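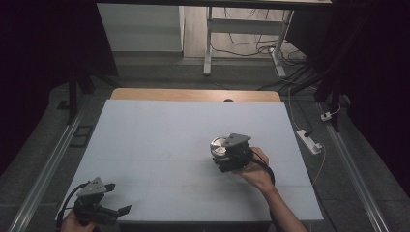
White foam board on a wooden tabletop

Police forced the wrong door, who pays?
Moushumi Khondokar

I rent a ground floor unit in a block of six. On Tuesday police came for someone in the unit behind mine and broke my front door in by mistake. I was at work. They left a card with a phone number and an event number, and a board screwed over the gap. The locksmith wants $500 to make it secure and the agent, Rathnayake, says it's my problem as the landlord didn't cause it. Is that right?

Baptiste Rolland

No, it's not right. You didn't cause it either. The door belongs to the landlord, so get the repair request in to the agent by email tonight and put the word "urgent" in it. Quote the event number. The owner can then claim from the police or from their own insurer — that's between them. Don't pay the locksmith yourself until you have something in writing saying you'll be paid back. Take photos of the door, the frame and the lock before anyone touches it.
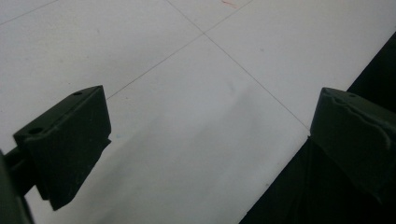 Photo: Gayan Khan

Also ring the number on the card and ask how to lodge a claim for damage. If anything of yours was broken inside, that part is your claim, so list it separately with receipts.

Sajib Navaratnam

Same happened to my brother. Took ages. He got $142 for a lamp in the end. Try the tenants' advice line in your state.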